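Fabric Care by the Numbers: A Conversation with Jucélia Seixas

Jucélia Seixas has spent most of her working life testing textiles. She ran the wear bench at Caldeira, moved to the home furnishings side at Plesent, and now advises small upholstery shops from an office in Gridthorpe. Her subject is what happens to cloth after it is sold: how it pills, stretches, fades and shrinks, and how much of that is set by the owner's habits.

We spoke at eight in the morning, before her first appointment. She had a folder of swatches on the desk and referred to them often.

I started with pilling, the complaint shops hear most. Seixas said the word is used for at least two different problems. "People bring me a cushion cover and say it's pilling. Half the time the balls on the surface came from a blanket or a sweater. The cover is only holding on to them. You can tell by color. If the pills don't match the yarn, the cover isn't shedding."

True pilling, she explained, starts with short fibers working loose and tangling under friction. Yarn twist has more to do with it than price does. A loosely twisted yarn feels soft in the store and gives up fiber quickly. A tighter twist feels drier in the hand and lasts longer. Blends can be worse than either of their parts, as the stronger fiber anchors pills that would otherwise break off.

"With pure wool, the pills mostly fall away by themselves in the first season," she said. "Add polyester and they stay put. The fabric is stronger and it looks older." 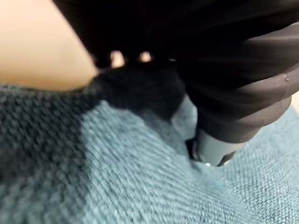 Knits get a separate section in her notes. A woven cloth has limited stretch on the straight grain, and a knit is made of loops that move. Seixas tests knits by hanging a weighted strip, leaving it, removing the weight and measuring how much length comes back. Recovery matters to her more than stretch. "Any knit will stretch. I want to know what it does when you let go."

Her advice on washing knits is plain. Turn them inside out, use cool water, keep the load small, and dry them flat. She considers fabric softener a mistake on most knits and on all towels, where the coating cuts absorbency. She folds heavy knits for storage and does not hang them, as the shoulder seams carry the full weight of the garment.

The conversation turned to abrasion ratings, the figures printed on upholstery sample cards. She is skeptical of how they are used. The test rubs a fabric against a standard surface until it fails or reaches a set count, and the result describes that one kind of wear. It says little about sunlight, body oil, pet claws or a seam that was sewn too close to the edge.

"I had a fabric from Sasumeck that did very well on the machine," she said. "It came back from a customer in 4 years with the arms faded nearly white. The window was the problem. No rub test would have caught it."

For fading, she keeps a strip of every fabric in a dark drawer and compares it with the exposed piece every August. Pale neutral colors hide the change best. Blues and reds show it early, depending on the dye. She recommends lined curtains over any spray treatment, and moving throw pillows from time to time so that the upholstery behind them ages at the same rate as the rest.
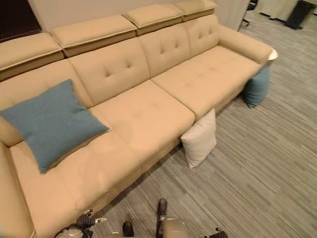

Beige upholstery with button-tufted back cushions and a blue throw pillow.

Tufting drew a longer answer. Seixas likes how it holds padding in place, and she has reservations about the upkeep. Dust settles in the creases and acts as a fine abrasive each time someone leans back. She vacuums tufted pieces every 2 weeks with a soft brush on low suction, working from the button outward. Piping needs the same attention. It stands above the surface around it and takes the first of the wear — on most returned cushions she has examined, the piping failed before the face fabric did.

I asked what a shop should tell a customer who wants one simple rule. She did not offer one. She did describe her own method for choosing cloth, which takes 5 minutes. She rubs a corner of the sample against itself, holds it up to a window to check how evenly it is woven, pulls it on the bias, and wets one edge to see whether it darkens in a ring. Then she reads the cleaning code on the back.

"W means water-based cleaner, S means solvent, and X means vacuum only," she said. "I've met owners who spent months picking a color and never turned the sample over."

Her current project is a set of care sheets for small shops, written for people who have no laboratory. The first print run is 500 copies. The sheet on knits is finished, and the one on velvet is still with the editor, who has questions about steam.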